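Pay for the second arm

Mostano sells its tabletop kit in two versions, one arm for £1156 or a pair for £1276. Satish Mudaliar, who buys equipment for our workshop in Jikarthorpe, wanted the single. I think he was wrong, and he has since ordered the pair.

A lone arm spends half its day crossing the table and back. With two, one can stay by the tray while the other deals with the blocks on its own side. Spelling a short word is a fair test of that, as the letters have to go down in order.
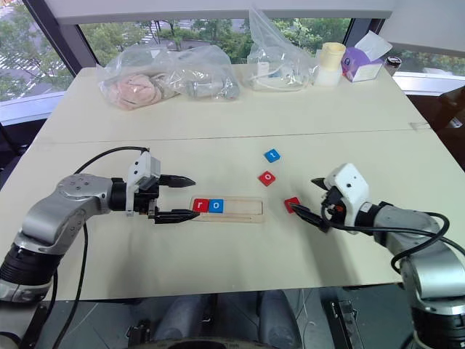
My complaint is with the manual, which gives three pages to unpacking and two to setting up both arms together. Mostano says a longer one will follow in December. It should have been in the box.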